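How does a robot learn to tidy a table?

16/09/2023

Do you remember how you learned to tie your shoes? Probably a grown-up showed you, and then you tried many times. Some robots learn in a similar way. They need a person who shows them first.

In the Hirix project, the researchers wanted to teach a robot arm to pick up things at home. It sounds easy, but a home is a difficult place for a robot. In a factory every part lies always in the same spot. On a kitchen table, a bottle can stand or lie down, and tomorrow it will be somewhere else.

So the team did not write a long list of rules. They gave people a gripper to hold in the hand. A gripper is a kind of robot hand with two fingers. On the gripper there is a small camera. When a person picks up a cup, the camera records how it is done. One such recording is called a demonstration.

In August the team collected 1302 demonstrations in 38 homes. Then a computer programme studied all of them. It looked for what the good grips had in common – for example, how the fingers come near to a box before they close.

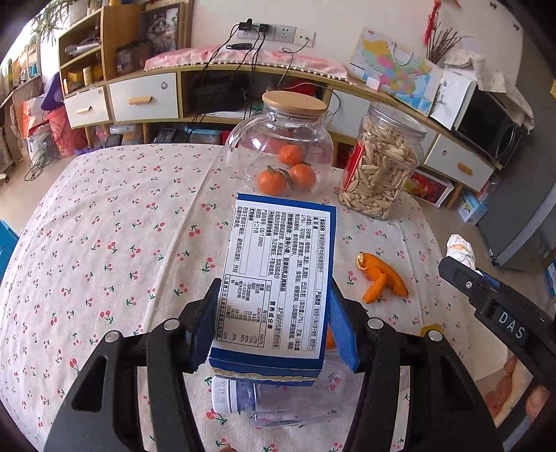 Two blue finger pads hold a snack box upright. The bottle behind it lies on its side.

After the learning came the test. The robot arm, which is called Sestell, had to pick up things in a kitchen it had never met before. It tried 308 times. In 107 of these tries it dropped the thing or missed it. The other tries went well.

Is this a good result? The researchers say it is a good start. When the robot learned from only one home, it made many more mistakes in the new kitchen. Seeing many different tables helped it – the same as you can read better when you have read many different books.

Soft bags are still a problem, because they change their shape when you squeeze them. The team will work on them next.

Try it yourself: pick up a pencil, then a sock, with only your thumb and one finger. Which one is harder?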